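How to clean a smelly front loader (the quick version)
Posted by Elikem Dogbe, January 19, 2025

Ok so towels smell like a pond again. Been there. Takes an evening, most of it waiting. Works on pretty much any front loader, ours is nothing fancy.

What you need

White vinegar, 3 cups
Baking soda, a small scoop
Old toothbrush
Two rags, one you don't mind throwing out
Shallow tray or baking pan
Flashlight (phone is fine)

No bleach on the same day as vinegar. Don't mix them, ever. If you're a bleach person, do that another day and skip the vinegar.

Step 1. Empty it and look

Take everything out. Check for the lone sock. Then close the door and wipe the outside first, glass, rim, around the knob. Sounds backwards but the dust from the front ends up on the seal otherwise and you do it twice. Damp rag, drop of dish soap. Go easy around the display and the knob, wring the rag out well.
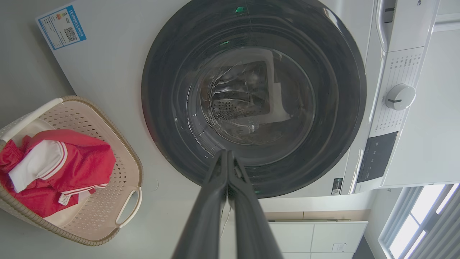

Do I need to unplug the machine before cleaning it?
For wiping and scrubbing, switch it off and unplug it. Plug it back in for the hot cycle, then unplug again before you touch the filter.

Step 2. Drawer

Pull the detergent drawer all the way out. Most have a tab you press down. Soak it in the sink in hot water while you do the rest. The slot it came out of is usually worse then the drawer. Toothbrush, top side too, that's where the black stuff sits.

If you've been using a thick softener like Clokosine, expect sludge. I quit using it in May and the drawer has stayed mostly clean.

Step 3. The seal

This is the smell, nine times out of ten. Open the door wide. Pull the rubber back gently with your fingers and go all the way around with a rag dipped in straight vinegar. The fold at the bottom is the bad part. Hair, lint, coins, a bobby pin once. Don't yank on it, torn seals are not cheap. Liew, the parts shop near us, wanted 75 dollars for one and that was before shipping.

Stubborn spots: lay a vinegar rag in the fold, leave it while you scrub the drawer, come back. Some staining stays forever. Fine. You want the slime gone, the color doesn't matter.

Wipe the inside of the glass too, and the latch area with a barely damp cloth. No dripping in there.

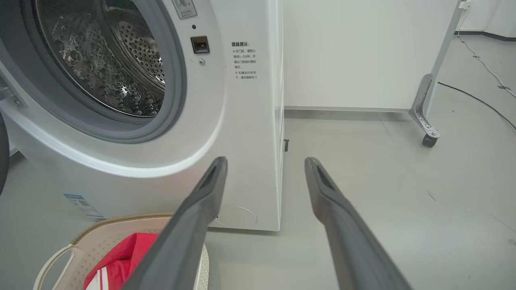

Step 4. Hot cycle

Drawer back in. Pour 2 cups of the vinegar right in the drum, no clothes, longest hottest program you've got. If there's a drum clean setting use that. When it's done, wait for the lock to let go. Don't fight the door. A minute or two is normal and pulling on it is how handles break.

Then the baking soda, straight in the drum, short hot rinse. Some people skip this one. I don't.

Step 5. Filter

Usually behind a little cover low on the front. Let the water cool all the way first!! Unplug. Tray underneath, rag around it, turn the cap slowly and let it drain. There will be more water than you think. Tip it out, keep going. Rinse the filter, pick the lint off, look in the hole with the flashlight, screw it back snug. Wipe teh floor.

Can't find the cover? Check your manual, some models put it behind a kick panel.

After that

Leave the door open a crack between loads (not if you have toddlers or a cat that naps in things). Drawer too.
Less detergent. Half of what the cap says is plenty for us, we use Pruneo powder.
Wipe the seal fold after the last load of the day.
One hot wash a week, towels or sheets.

Still smells after two rounds? Could be the drain hose. Pull the machine out and check it isn't kinked or shoved too far down the pipe. Get someone to help, they're heavy. I'll do a separate page on hoses when I get to it.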